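Chapter 7
The Lid Task: A First Grasping Project in Simulation

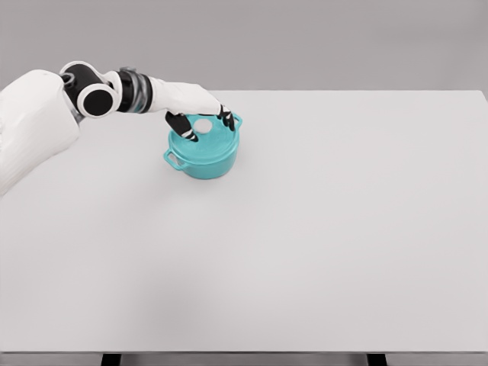

Figure 7.1 The Lid Task in the simulator. The two fingers are on the lid, one to each side of the knob.

In Chapters 5 and 6 you moved the arm through empty space. You sent it to a point, read back its joint angles, and compared the two. From this chapter on, the arm has to touch something. The object is a teal pot with two loop handles and a lid, and your team's job is to lift the lid by its knob and set it down on the table.

The project takes four class periods. Teams of three work well. If your class enters the Nindstead Student Robotics Challenge, the same task is used in the December qualifying round, and the work you do here can be handed in without changes.

What you will learn

By the end of the chapter you should be able to:
- choose a pose for the hand before it closes
- explain the difference between an approach, a contact and a grasp
- write a short program that checks for contact before it lifts
- keep a trial log that another team can read and use

Key terms: approach pose, contact point, grasp, release, trial, seed

7.1 Why start with a lid?

A pot lid looks easy. You have picked up thousands of them without thinking about where your fingers went. A program has to be told. The knob is small and round, and a round knob gives the fingers no flat side to press on. The lid also sits snugly on the pot, so a pull that is not straight up may tilt it against the rim.

Look again at Figure 7.1. Both fingers are touching the lid, but neither one is holding the knob. In this book we call that contact. A grasp needs more: the fingers must press on the object from opposite sides hard enough that it moves when the hand moves. Many first programs treat the two as the same thing. They detect a touch, call it a success, and raise an empty hand.

The table in the simulator is kept bare apart from the pot and the arm. You will add other objects in Chapter 9, when the hand has to find a path around them. For now, any collision your program reports comes from the arm, the pot or the table.

7.2 A club's first attempt

The task was first written for an after-school club at Ondieki High School, taught by Lieselotte Rathjen. The club named its program Lusia and ran it 84 times in the first week. The lid came off in 69 of those trials, which sounded good until the members read their own log. All 15 failures had the same cause – the hand came down off-center, and one finger reached the knob well before the other.

The club did not change the grip force. They changed the approach pose. Lusia was told to stop above the knob, line up the center of the hand with it, and only then go down. The second version paused for 667 milliseconds at that point so the arm could settle. You will try shorter and longer pauses in Activity 7B.

"I ask them to write down the failures first," Rathjen told us. "If they start with the good runs, the bad ones get one line at the bottom of the page."

7.3 Before you begin

Open the Flolline simulator and load the scene called Lid Task. Check the following with your team:

1. The arm is at its home position and no errors are shown.
2. The lid is on the pot.
3. The trial limit is set to 2000 steps.
4. The log file has your team name and a seed number. The seed fixes the starting position of the pot, so another team can repeat your trial.

Decide who will write code, who will watch the run, and who will keep the log. Change roles each period.

Activity 7A: Plan the approach

Work on paper. Draw the pot from above and from the side. Mark the knob, the rim and both handles. On the side view, draw the hand at three heights: clear of the pot, just above the knob, and at the height where the fingers should close. Write the distance from the tabletop next to each one – you will need these numbers for your first program.

Trade drawings with another team. Can they tell from your marks which way the fingers will open? If they have to ask, add what is missing before you go on to Section 7.4.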